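Subject: Re: [surfaces] Marking out on a varnished top, and colours for handling blocks

On the list somebody in Zosordale wrote:

> We are refitting a bench that will be used for placing and sorting
> small coloured blocks, all day and every day. The top is a light
> hardwood with a strong figure. Two questions.
>
> 1. We need a square marked out on it which can be seen from across
> the room and can be moved later. I have had paint, routed lines and
> tape suggested to me. The joiner wants to inlay it. I do not want
> an inlay, as the position will change.
>
> 2. The blocks. The plain ones vanish against the top at any
> distance, so they have to be coloured. Our last lot were painted
> with leftover wall paint and stuck together in the tin overnight.
> Is stain better than paint, and does it matter which colours?
>
> The top at present has one coat of something from the previous
> owner. I would prefer not to strip it if a fresh coat will do.

Taking these out of order, since the state of the top decides most of the rest.

The existing coat. Find out what it is before putting anything over it. A rag with methylated spirit on the underside of an edge will soften shellac in under a minute and leave a cured varnish alone. If it is shellac, strip it. If it is a hard varnish and it is sound, flat it with a fine paper, wipe it down, leave it to dry and recoat. If it is wax or a furniture oil the new coat will fisheye, and you will be stripping it anyway with a worse mess to strip. A drop of water that beads on an old, dull surface is a fair sign of wax.

Our top is 2,040 mm long and has been in use for 11 months. It has a clear varnish (Traltum, the waterborne one) in three thin coats with a light rub between. It has held up on the flat. Where it has suffered is along the edges, where people lean, and I would break the front arris more heavily if I did it again.

Gloss. This was our one real mistake. The varnish is shinier than a working top should be, and under ceiling lights you get a pale band along the grain that moves as you move. Across that band it is hard to judge where the edge of a light-coloured item sits. The matt version costs the same. If you already have a shiny top, it can be brought down with a 1,000 grit pad used wet along the grain, with long strokes and very little pressure. Do the whole length in one go. A patch rubbed down on its own shows up worse than the glare did. We have not done ours, chiefly because it would mean clearing the table for a day.

Figure. You say yours is strong. So is ours: honey and tan streaks with darker wavy bands. It looks well enough but it is a busy background, and it rules out some block colours. Anything brown, orange-brown or cream is out. Check your colours on the darkest band and on the palest one, as a colour that stands clear of one can sink into the other.

The pictures cover most of it: a yellow cube, the top with its reflection, the red block, and the marked square with a red in it and a green beside it.
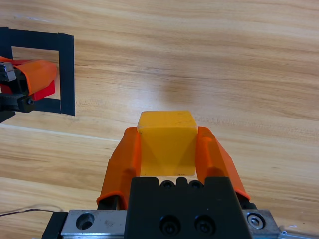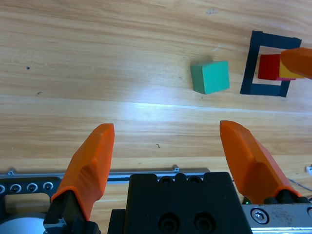
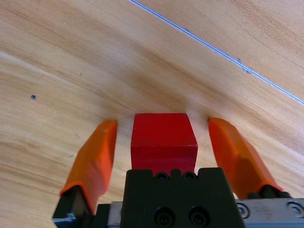
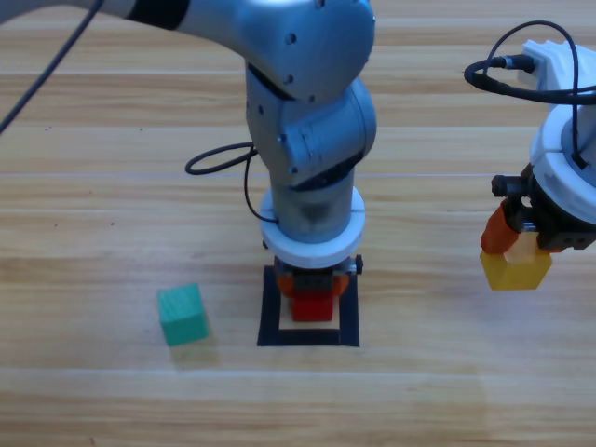
Marking out. Use tape. Paint on varnish chips at the edges, and taking it off takes the varnish with it. A routed line collects dirt, catches the corner of a block pushed across it, and is there for good. Black tape on light wood gives all the contrast you will ever need. A matt cloth-free tape is best, as the woven sort frays at the cut ends and holds fluff. Ours came from Arabzadeh, but I would not claim that the make matters much.

Method, for what it is worth:

Let the varnish cure fully first. Dry to the touch is a day, cured is closer to a fortnight, and longer if the room is damp. Ours was at 70 per cent humidity when the last coat went on and it took a print from a thumb well into the second week.

Degrease with a barely damp cloth and a drop of washing-up liquid, then clean water, then dry. No spray polish, ever. Silicone stops the tape from sticking and will stop the next coat of varnish from sticking too.

Set out with a steel rule and a soft pencil, marking the corners only. Measure both diagonals before laying anything. If they agree, it is square.

Lay each strip without stretching it. Stretched tape creeps back over a few days and leaves a sticky margin at each end, and the margin turns grey. Run the strips past the corner, lay a rule across and cut through both layers at once if you want a mitre. Cut lightly. The knife should not reach the varnish. Butt joints are quicker, perfectly visible from across a room, and do not need a knife on the table at all, so my advice is to butt them.

Decide at the start whether the working dimension is the inside or the outside of the tape, and write it down somewhere. With a thick outline the difference is easily enough to spoil a comparison between one week and the next. We work to the inside edge.

Replace the tape before it fails. Lifted after a few months it comes away clean if you warm it with a hairdryer and pull it back flat on itself. Left much longer it will leave adhesive, which white spirit will shift, but test the spirit underneath first. Expect the wood under the tape to be a slightly different shade from the rest. A waterborne varnish yellows very little but the timber below it still colours with daylight, and the outline of the old square will be faintly there for some months after you move it. There is no cure for this that I know of except time.

Paint or stain. Both work, and they fail in different ways. Paint gives the stronger colour and hides the grain, but it scuffs, and the scuffs are pale, so they show most on the dark and saturated colours. Our red has small light flecks low on one face already. Stain or a thin coloured wash lets the grain through, as on our green, and when it wears it wears gradually. The colour is weaker for the same number of coats. On a pale top I would accept that for green and blue. For red I would still paint, since a washed red over a yellowish timber goes towards brick and you are back to the problem with the tan streaks.

Yellow is the awkward one. It is nearest to the table in both hue and lightness. It has to be a clean, strong yellow, kept clean, and even then it is the first one to get lost in a bright reflection. If you can do without it, do. If you have to have it, that is a further reason for the matt varnish.

Your blocks stuck together because wall paint never gets properly hard. It stays slightly soft and bonds to itself under pressure, and warmth makes it worse. Use a hard enamel or a waterborne trim paint, thin, two coats, and leave them spaced out on a rack for a week before anything is allowed to touch. Ease every edge before painting. Paint pulls away from a sharp corner as it dries and the corner is the first place to be knocked, so you get bare wood there in days.

We buy blanks from Tulwood, ready sanded. They are consistent within a batch and less so between batches, so if size matters to you, order all that you need together and keep some back unpainted. Bear in mind that two coats of paint add to every face. It is not much, but a set with painted and stained pieces mixed will not stack perfectly level, and I have seen people spend a morning looking for the fault in the table.

Storage: a shallow tray with dividers, one layer. No tins.

One thing I would like to know in return. Has anyone on the list tried a hardwax oil on a top that has tape on it more or less permanently? The makers all say to avoid it, but none of the data sheets I have read says whether the tape fails or the oil does.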